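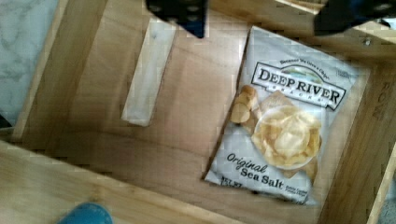 Snack Crates at Clodora — Your Questions

What goes in a crate?
Mostly small bags of chips, with crackers and a few sweet things mixed in, and we do try to change it up so that your break room doesn't get the same crate over and over. If your people only like chips, tell us and we'll happily fill it with chips!

Do we get to keep the wooden crate?
You're welcome to keep it as long as you're ordering from us. When the new one comes, please set the old one by the door with any wrappers taken out, and our driver will carry it off.

How should we pack leftovers back in?
Lay the bags flat and face up on the bottom, heavier things along the sides. Chips are delicate, and a can of nuts rolling around will make crumbs of them in no time (we learned this on the hill up to Brakura).

My crate has dark spots in the boards. Is it dirty?
Those are knots, and they come with the wood. If something has spilled, wipe it with a damp cloth and let it dry in the open air — please don't soak it, or the bottom may warp.

How many people does one crate feed?
An office of about 100 usually goes through 2 large crates a week. Smaller places can start with one and see how it goes.

Where do you deliver?
All of Clundison and Achterberg, and we hope to add more towns in April.

Can we skip a week?
Of course. Let us know two days ahead and we'll hold your crate.

Related questions
Changing your delivery day
Nut-free crates
Holiday orders
Paying by invoice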